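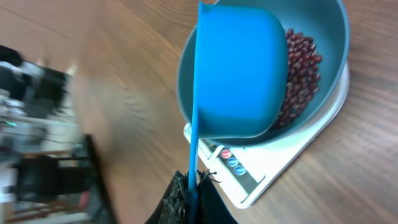 How Much Is That? Weighing and Measuring Dry Food

Some recipes ask for one cup of beans. Other recipes ask for 186 grams of beans. Both tell you how much to use, but they measure two different things.

A cup measures volume. Volume is the amount of space something takes up. If you fill a cup with beans and then fill the same cup with puffed rice, both fill the same space.

A scale measures weight. Weight tells you how heavy something is. The cup of beans is much heavier than the cup of puffed rice, even though both were full to the top.

Why beans leave gaps

Small red beans are hard, smooth and oval. When you pour them into a cup, they can't fit together perfectly. There is air in the spaces between them. If you tap the cup on the table, the beans slide closer together and the top of the pile sinks a little. Now there is room for a few more.

So two people can each measure one cup of beans and end up with different amounts. One of them tapped the cup and the other didn't. A scale doesn't mind about gaps. Air between the beans makes no difference to the number it shows.

The bowl has weight too

You can't easily pour beans straight onto a kitchen scale. They roll off. You need a bowl, and the bowl has its own weight.

Digital scales have a way around this. Many have a button marked "tare" or "zero." You put the empty bowl on the scale and press the button, and the display goes back to 0. The scale now leaves the bowl out. When you add beans, the number is for the beans alone.

If you take the bowl off after pressing the button, you will see a minus sign. The scale is telling you that the bowl is missing.

Remember that anything resting in the bowl gets weighed. If you leave the measuring cup in there, its weight is added to the beans. If you hold the cup by its handle and it leans on the bowl, the number can jump around.

Try it at home

You need a digital kitchen scale, a bowl, a measuring cup and a bag of dry beans. Ask a grown-up before you start, and keep dry beans away from babies and toddlers, who could choke on them.

Put the scale on a flat, steady table and turn it on. Set the empty bowl on it and press the tare button. Check that the scale is set to grams.

Fill the cup with beans and level the top with your finger. Tip the beans into the bowl, lift the cup away and write down the number.

Pour the beans back into the bag and do it again, but this time tap the cup 20 times as you fill it. Was the second number bigger?

You can also count out 8 beans and weigh those. Many kitchen scales only show whole grams, so a single bean may not show up at all. Weigh all of them together, then divide by 8 to find the weight of one.

Words to know

Volume – how much space something takes up.
Gram – a small unit of weight. A paper clip weighs close to one gram.
Tare – to set a scale back to zero with a container on it.

Written by Neema Koech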